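From: Hatsue Hosoda
To: equipment-planning list
Date: 8/21/20
Subject: Re: Arnik cell, gripper spares and compute

Fouad Cherkaoui wrote:
> Before I sign off on the second pair of arms I need to know
> what simulation covers and what it doesn't. The Mimance
> quote has 2274 for gripper spares alone. Can that wait
> until January?

Part of it can. The tabletop task set runs in simulation first, two arms over a shared table with household items, and none of that wears out fingers. What it uses is compute, which sits on the Carbone line of the budget. I would hold the spares at one set per arm and move the remainder to January.

The second pair of arms is a separate question. Small parts such as bottle tops are where I expect the simulated contact model to be weakest, so bench hours will go there.
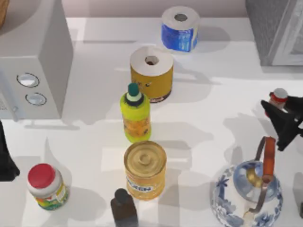
Ghizlane Benkirane replied off list that one set per arm is too thin, given that Wulham ships fingers only in lots, and that she would sooner cut the compute line by 300 than have an arm idle while a lot is on order. She also wants the mounting plates priced separately.

I have no objection to the 300. It leaves 900 on compute, enough for the runs now planned -- not for a repeat of the full set. Plates are 100 each from Arnik, four needed, and they were missing from the first sheet.

Essam, please send the revised sheet with the plates as their own row. Lead time on the arms is still unconfirmed.

Hatsue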